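The Lost Property of Dalsgaard

Johanna Hubmann inherited the lost property desk at Dalsgaard ferry terminal the way other people inherit a cough. Her predecessor had gone on holiday in January and sent a postcard with no return address. On the desk were a ledger, a kettle and a sign reading BACK IN 2 MINUTES, which had faded on one side.

The ledger held 1,681 entries. Johanna read all of them in her first week, there being only one ferry in winter and very little lost on it. Umbrella, black. Umbrella, black, smaller. Glove, left. Teeth, upper. Beside the teeth someone had written "claimed", and then, in different ink, "returned, wrong teeth".

The trouble came with Gunhild Blöndal, who arrived at twenty past four with her hat pinned on like a threat.

"I've lost my patience," she said.

"Where did you last have it?" said Johanna, who had been trained by the ledger and wrote everything down.

Gunhild considered this. "On the Skisen crossing. Before the soup."

Johanna entered it. Patience, one, condition fair. She gave Gunhild a pink slip, and Gunhild folded the slip into her purse and went home looking a good deal calmer than she'd come in.

Word got about. Margus Bite came in for his sense of direction, having gone to the wrong island for the second time that month. Ásdís Holst reported the thread of a story she'd been telling her sister since the autumn. A man who wouldn't give his name had lost his nerve outside the dentist's, and asked whether it could be posted.

By spring there was a queue down to the vending machine. Head office at Storkent, which had not rung the terminal in 6 years, rang it.

"You've logged roughly 40 items that don't exist," said Kári Hjaltadóttir from Accounts.

"They exist," said Johanna. "They're lost."

There was a long pause with a filing cabinet in it.

"Say a person had mislaid a weekend," said Kári. "Quite a nice one. Would that be your department?"

"What colour was it?"

"Grey, mostly. There was a red bit in the middle."

Johanna turned to a fresh page and licked her pencil. Outside, the ferry bumped the wharf, reversed, apologised with its horn and bumped it again. She wrote down grey, and she wrote down red, and she asked Kári to spell her surname, then put the pink slip in the afternoon mail. 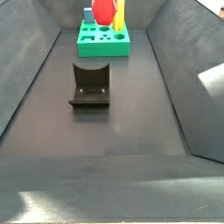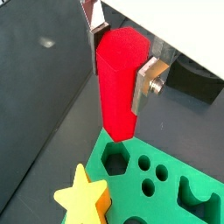

Grey, mostly (first picture), and the red bit (second).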